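Taking the old Dell apart, part one

So the tower that has been living under my desk since forever finally came out on a Tuesday, and I have been happily covered in dust ever since. My friend Evangelia calls it the footrest. Fair enough, I did rest my feet on it for two winters.

The plan is to turn it into a little file server for the photos and the scanned recipes and all the choir recordings Kyriaki keeps emailing me one at a time (Kyriaki, if you're reading, please stop, there are 315 of them). I'm calling it Druvia, after nothing in particular. Every computer I've owned has had a name and I like the sound of that one.

I used to be scared of opening these things up. My first PC had a case that took the skin off my knuckles every single time, and I got it into my head that all computers were like that. This one is so much friendlier! The side panel comes away, you lay the whole thing flat, and there it is, all laid out like a drawer you've been meaning to sort. And Dell used blue plastic for a lot of the bits you're meant to grab, so even I can find my way around -- look for the blue, pull gently, swear only if necessary.

The processor is the part I fussed over most. There's a metal bracket over the socket with a little lever beside it, and the first time I ever worked one of those levers I was sure I'd broken something expensive. The trick is to push it down a touch and then out sideways before you let it come up. After that the chip just lifts straight out. Mine went into an egg carton with a scrap of anti-static bag around it, which Bernd thinks is disgraceful. Bernd can lend me a proper tray, then.

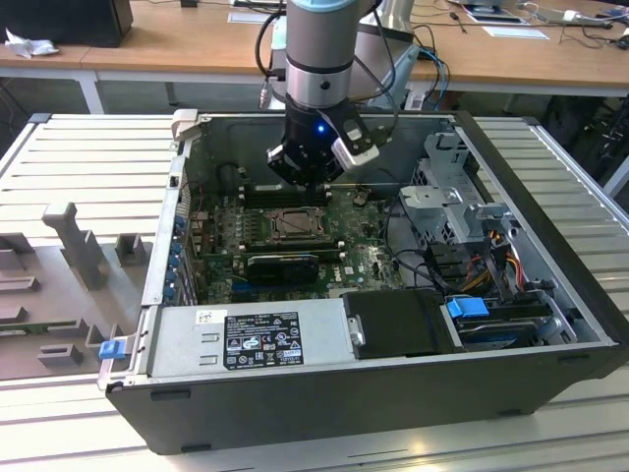 Socket empty, power supply still in its place along the bottom.

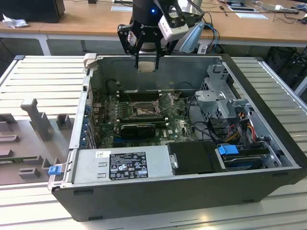

What's staying and what's going

The power supply stays for now. I had half a mind to swap it, but it has never given me any trouble and the new ones I looked at cost more than I want to spend on a box that's going to sit in a closet. My budget for the whole project is 50 dollars. I have already spent nine of them on thermal paste and a brush, and I'm not sorry about the brush, it's lovely.

The graphics card is going. A file server doesn't need one, and my nephew has been hinting. It's the one thing in there I'd call bulky, and with it out I should be able to get my hand down to the slots underneath without bending my wrist like a swan.

The hard drive is a maybe. I want to copy everything off it first, and I mean everything, after what happened with the laptop in January (I lost 400 vacation pictures and I'm still not ready to talk about it). If it passes a full check it can be a spare. The main storage will be a 2000 gigabyte drive that Despina had left over from her office, still in its bag.

The memory I haven't decided on. I'd like to double it, but I need to look up which kind the board takes, and the last time I guessed I ended up with two sticks that fit nothing in this house. They make decent bookmarks.

Dust, a short rant

Please don't use the vacuum cleaner. I did that for years and I know better now. A soft brush and a can of air, outdoors if the weather lets you, and hold the fan blades still with a finger while you spray. Do the power supply vents last, with the plug well out of the wall.

Next up is cleaning the heatsink and putting the processor back, and then the first power-on, which I'm going to do after dinner with the door shut and no one talking to me. If you have a favorite free program for checking old drives, leave me a comment -- I've got two on my list already and they disagree with each other.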